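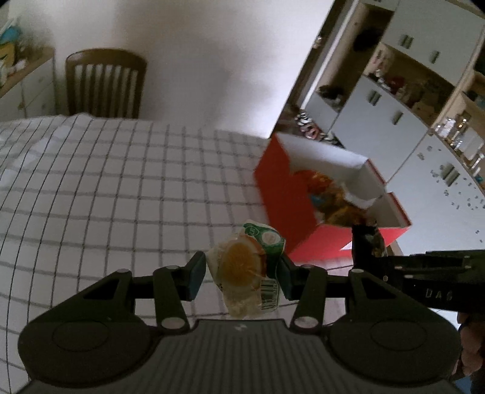
Packaging Waste from Single-Serve Snacks at Honkanen College
Term 2 project report, Environmental Studies

Background

Our group looked at where small snack wrappers end up after they leave the canteen. The college switched to single-serve packs from Cestari two years ago, and the grounds staff had told the student council that litter near the oval was getting worse. We wanted to know whether the wrappers were the main problem or just the part people notice.

Method

We sorted the contents of 12 bins during May, at the end of lunch each time. Everyone wore gloves. Wrappers were weighed on a kitchen scale borrowed from the food tech room, and anything too dirty to sort went into a separate tub. We also handed out a one-page survey and got 200 back, mostly from years 8 and 9.

The canteen gave us its order records for the term. These show some 4,000 single-serve packs sold, mainly biscuits and dried fruit. 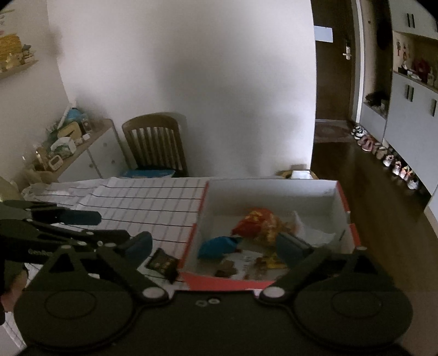 Why can't the wrappers go in the yellow recycling bin?

Soft plastic wraps around the sorting equipment at the Tastislow depot, so the council treats it as contamination and the whole load can be sent to landfill.

Results

Soft plastic made up 19 per cent of the bin contents by weight. That was lower than we expected, but wrappers are very light and they took up a lot more room than the figure suggests. Food scraps were the heaviest group by far. Two of the bins near the gym had been emptied early, so we went back for those the following week.

In the survey, most students said they put wrappers in whichever bin was closest. A fair number thought the yellow bin was correct — the sticker on the lid shows a chip packet, which doesn't help.

Problems

The kitchen scale only reads to the nearest five grams, so small amounts were weighed in batches. Rain on the second day made the paper heavier than it should have been.

Recommendations

Replace the lid stickers before Term 3. Ask Drinus, the other supplier on the canteen list, for a price on bulk dried fruit that could be served in paper cups. Put a soft plastics tub beside the canteen door and weigh it monthly.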